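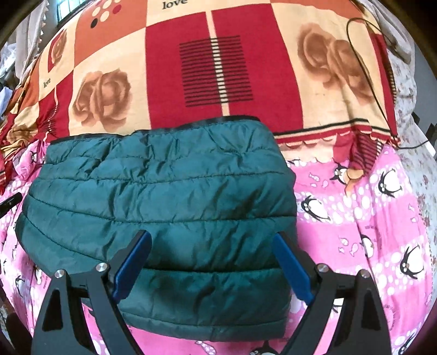

Vanby, octubre

Foro Julov > Captura de demostraciones > Textiles

erker_lab
Subo el estado de la tarea "plegar chaqueta acolchada" con pinza manual. Llevamos 1377 episodios entre todas las prendas. El tejido brillante da problemas: en los pliegues salen reflejos claros y el seguimiento pierde puntos justo entre costuras. ¿Alguien filtra esos episodios o los dejáis?

tresejes
Los dejo. Si los quitas, la política solo aprende prendas mates. Me preocupa más el fondo: sábana rosa con pingüinos y manta de retales con rosas. Demasiada textura.

erker_lab
El fondo es deliberado. Con sábana lisa la política de Nam fallaba al cambiar de cama.

kp_71
No estoy de acuerdo con lo deliberado. Un fondo recargado sirve si varía. Si grabas 12 sesiones sobre la misma sábana, aprende los pingüinos. Cambiad de cama cada 5 episodios o no medís nada.

erker_lab
Rotamos por sesión. Por episodio no es viable, se pierden alrededor de 13 minutos en recalibrar.

tresejes
¿Recalibrar por mover la tela? La calibración es de la pinza. Con comprobar la apertura entre las dos almohadillas azules debería bastar.

erker_lab
En nuestra versión el mapa se reinicia. Puede ser cosa del firmware de Julov.

kp_71
Otra cosa: el cable negro que cruza la manta. O está en todas las camas o en ninguna. Yo lo retiraría.

tresejes
Yo no. En una casa hay cables.

mod_vanby
Separad etiquetas: "fondo" y "obstáculo" son campos distintos en el esquema. El cable no toca la chaqueta, va en fondo.

erker_lab
Corregido. Queda abierta la definición de final de episodio: ¿bulto rectangular o pinza abierta y retirada?

kp_71
Pinza retirada. Con lo otro cada operador corta donde le parece.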